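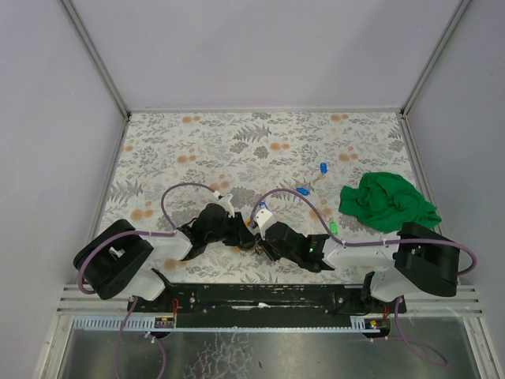

Mhairi Munro

I've gone back to the fern tablecloth. It had been folded in the hall cupboard since May, under the beach towels, and I'd more or less decided to give it away. Then I got it out to check for stains before putting it in the donation bag, and it has been in use ever since.

It's a cream cloth with fern fronds in grey and sage green, some leafy sprigs, and round orange-peach blossoms scattered through. The same pattern runs all the way from the back to the front, with no border and no big bunch of flowers in the middle that has to be centred. I like that more than I expected to. My old cloth had a wreath in the middle and it was always slightly off, and once you'd seen it you couldn't leave it alone.

The walls are a very pale lavender-white, which on their own can look a bit cold. The peach helps. I tried a plain sage cloth first and the whole thing went the colour of a dentist's office.

I bought this one at Rebane in Wuscombe, from the remnants table at the back. It was sold by the piece and the tag said 201 cm, with the pattern number 3671 written on in pen. I went back a month later to get a second piece for cushion covers and they were out of it. The woman at the counter looked it up for me and said they weren't getting any more in. If anybody sees that number on a tag somewhere, please let me know.

A few notes on looking after it, mostly for my own reference as I forgot all of this over the summer.

Wash it by itself, cool, with half the usual soap. I've done it with tea towels and it came out covered in lint.

Hang it over two lines, not one. Over one line it dries with a crease down the middle that will not iron out.

Iron from the wrong side while it's still a bit damp. I do half, fold that half over the back of a chair, then do the rest. Magnus does it on the floor on top of a blanket and gets the same result in less time, but my knees aren't up to it.

For tea, cold water straight away. For candle wax, let it harden and lift it off with a butter knife. I don't have a good answer for turmeric. There is a faint yellow spot from a curry last winter and I have tried everything the internet suggests, including leaving it in the sun, and I've stopped looking at it.

I also roll it now instead of folding it. I kept a cardboard tube from some wrapping paper and it goes round that with the pattern facing in. It takes up more room in the cupboard – the tube has to stand in the corner behind the vacuum – but it goes on flat.

I'm still looking for napkins. Matching would be too much, I think. Plain grey was my first idea, to pick up the ferns, and then I saw some in a soft orange that were close to the blossoms but a shade too bright when I got them home. They went back. I'll look again when the fall stock is in.

Comments (4)

Jessie MacAulay
Try dish soap and a bit of white vinegar on the turmeric, left overnight. Got it out of a pillowcase for me. Not the couch though.

Mhairi Munro
Vinegar was one of the things I tried, but not overnight. Will report back.

Sylvain Gaillard
I'd go grey for the napkins. The orange will fade before the cloth does and then you'll be looking for more.

Deolinda Carrilho
I have a cloth from that same remnants table! Different pattern, blue. I'll check the tag on mine but I'm fairly sure I cut it off.

Recent posts

Relining the kitchen drawers
What I keep in the hall cupboard
Two ways to hem a curtain
Marmalade, second try
A morning in Wuscombe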